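Tastuden G2 Hand-Held Gripper
Data collection kit for soft goods and household work

The G2 records manipulation examples without a robot in the room. An operator holds the gripper, does the job by hand, and the kit saves the wrist view together with the finger opening. The recordings are used to train a policy that later runs on an arm fitted with the same fingers.

Clothing is the task most of our customers start with.
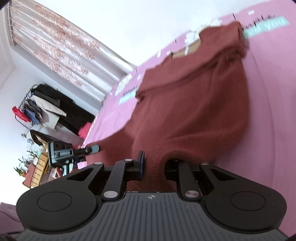
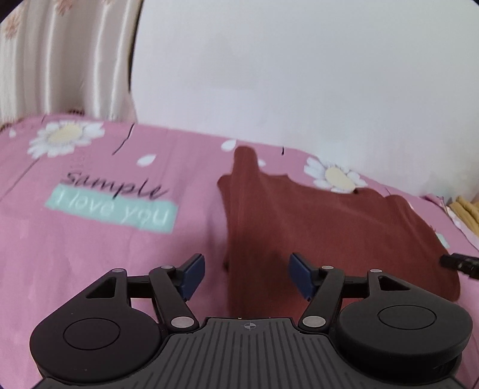
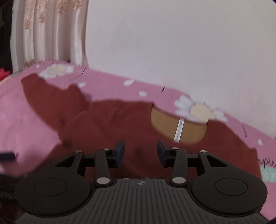

Wrist views from garment handling on a bed. First picture: fingers closed on a knitted sweater. Second and third: fingers open above the bed.

What it does

Two fingers move on parallel linkages and stay in view of the camera through the whole stroke. The wide lens keeps the fingertips and a large part of the work surface in the same picture, so a reviewer can see what was gripped and where the rest of the cloth lay. Finger opening is logged with every picture and needs no separate sync step.

The kit is meant for ordinary homes. Printed bedding, curtains and clothes racks can stay where they are. We recommend changing the room and the bedding between sets, and starting each take with the garment dropped in a different way.

In the box

Gripper with camera mount
Spare finger pads, one pair
USB cable, charger and hard case
Calibration card
License for Uneo Capture, one seat

Specifications

Weight with camera: 410 g
Recording time per charge: 53 minutes
Takes stored before upload: 320
Calibration: once per session, and after any change of pads

Recording garments

Keep takes short. One grasp, one move and one release is a good length for a first set. Approach with the fingers open and pause briefly before closing - the pause makes the grasp point easier to label. Failed grasps should be kept and tagged as failed in Uneo Capture. Do not trim them out.

Thick knits bunch up between the fingers. If the gripper stalls on a heavy fold, release and take less cloth. Pads wear faster on coarse wool, so check them before each session.

Compatibility

Exports open in Fernandes Replay and in the Bromenero training tools, version 7 or later. The older G1 pads do not fit.

Ordering

Kits ship in February. Labs ordering more than one kit can ask for a shared calibration file, which lets takes from different grippers go into one set. Replacement pads are sold in pairs. For quotes, loan units and questions about export formats, write to Saodah Siregar in product support through the contact form.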